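Normunds Kļaviņa
May 8, 2024

1/ Our group at Vumov has finished the first round of tests for Poturel, so I want to write a short thread about the method. I try to keep it simple.

2/ The question: can a policy for two hands learn kitchen tasks mostly in simulation, if we give it only a small set of human demonstrations? We recorded 200 by teleoperation. From these we generated 1,615 new ones by moving the objects and replaying the motion in parts.

3/ Each part of the motion is attached to one object. For the right hand it can be the plate, for the left hand the cutting board. When the object moves, the part moves with it. The two hands are synchronized only at the moments when they must work together. 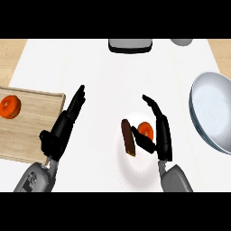
4/ Results

With the 200 human demonstrations alone, the policy finished 31% of the test episodes. With the generated ones added, 68%. We ran 300 episodes for each policy, with new object positions every time.

5/ What is still bad: thin, round objects. An orange slice lies flat on the plate and the fingers push it more often than they lift it. I spent most of November on the friction values and this helped only a little.

6/ Training takes about 700 GPU hours, too much for a small lab. Ozoliņš is now testing a smaller version. Code will come after the cleaning.

Comments

brelonell_fan: Do the hands share one policy or two?

Normunds Kļaviņa: One policy, with both hands in the same action vector.

mk_tk: Did you try it with sliced cucumber? Same problem for us.

Contact | © 2024 Vumov | Back to top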